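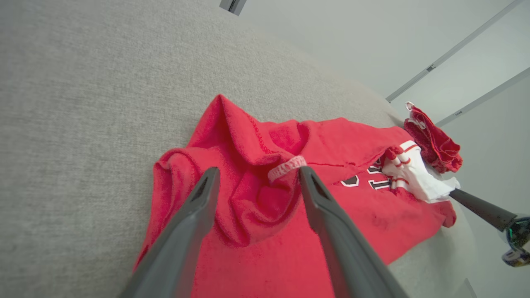
**How many singers can share one song in Zondance?**

Up to nine. Each singer gets a part, a color and a volume slider, and any part can be left empty if your group is smaller.

## 4. Setting up a group song

This section covers building a song for three or more singers, assigning the lines, and saving the result to a set list. For solo songs and duets, see section 3. It applies to the desktop version of Zondance and was last revised on 24 June 2018 by Delwyn Ashby, with corrections to 4.4 from Rhys Rakena.

### 4.1 Before you start

You will need:

- Zondance installed and signed in to your Indier account
- a backing track, either from the built-in library or your own file
- the lyrics as plain text, if you are using your own file
- one microphone per singer, or one shared microphone (see 4.5)

The built-in library has 283 backing tracks with the parts already split. They are marked with a small star in the song list. If you pick one of these, go straight to 4.3.

**Note:** Starred tracks are split the way most groups sing them live. Album versions sometimes have a different singer on the second verse or the bridge. You can change any line by hand.

### 4.2 Adding your own track

1. Open **Library** and click **Add track**.
2. Choose the audio file. WAV, FLAC and MP3 are accepted.
3. Type the song title and the artist.
4. Paste the lyrics into the box on the right. Leave one blank line between verses.
5. Click **Match**. Zondance plays through the track silently and lines up the words with the beat.
6. Play the first verse and the first chorus to check the timing.
7. If the words come in early or late, drag the first line to the right place and click **Match from here**.

Matching works best on songs with a steady tempo. Ballads with a free piano intro usually need the first line placed by hand. So do songs with a key change after a pause, where the last chorus can drift by half a bar.

**Caution:** Do not close the program while **Match** is running. The lyrics are not saved until it finishes and you will have to paste them in again.

### 4.3 Assigning the parts

1. Open the song and click **Parts**.
2. Set the number of singers.
3. Type a name for each one. Names can be changed later without losing the line assignments.
4. Click a line of lyrics, then click the singer's color. To assign several lines together, hold Shift while you click.
5. For lines sung by everyone, click **All**.
6. For harmonies, right-click the line and choose **Add harmony**. Pick **Above**, **Below** or **Both**.
7. Click **Preview** and watch the whole song once with the colors on.

Ad-libs go in their own row. Right-click the space above the line where the ad-lib starts, choose **New ad-lib**, and type the words. A singer can hold an ad-lib over a chorus marked **All** and will be taken out of the group line for as long as the ad-lib lasts. To keep them in both, untick **Remove from group**.

Spoken intros and raps can be assigned in the same way as sung lines. Tick **Spoken** so that the pitch guide is hidden.

**Note:** If one singer has far more lines than the others, the bar beside their name turns orange. You can ignore this. Plenty of girl group songs have one clear lead, and the bar does not affect playback.

### 4.4 Setting the key

1. Click **Key** at the top of the song window.
2. Have each singer hold their lowest and highest comfortable notes into the microphone.
3. Click **Suggest**. Up to three keys are shown.
4. Try the chorus in each one before you choose.

The suggested key looks at the lead lines first and the harmonies second. If the high harmony is still out of reach, swap two singers on that line and leave the key where it is. Moving a track by more than four half steps in either direction makes the drums sound thin.

Changing the key does not change the tempo. Both are saved with the song.

### 4.5 Microphones

Zondance works with any USB microphone. Plug them all in before you open the program, then:

1. Go to **Settings – Sound**.
2. Click **Find microphones**.
3. Speak into each one and click the matching singer.
4. Set the sliders so that the loudest chorus stays in the green.

Owners of a Holzer mixer should choose **Mixer** in step 2 and assign one channel per singer.

With a single shared microphone, choose **Shared**. The lyrics and colors work as usual, but scores and separate recordings are turned off.

**Caution:** Turn the speakers down before assigning microphones. An open microphone facing a speaker can cause loud feedback.

### 4.6 Saving to a set list

1. Click **Save**, then **Add to set**.
2. Choose a set or type a name for a new one.
3. Drag the songs into order.
4. Set the gap between songs in seconds, or choose **Wait for click**.

A set can hold up to 400 songs. Sets can be exported to Zutard players with **File – Export**, but harmonies marked **Both** are exported as **Above** only.

### 4.7 Error messages

**176 – Lyrics longer than track.** There are more lines than the music has room for. Check for a chorus pasted twice.

**177 – Part has no singer.** At least one line has not been given a color. Click **Show** to jump to it.

If either message comes back after you have fixed the line, save the song, close it and open it again. Recording a group song is covered in section 5.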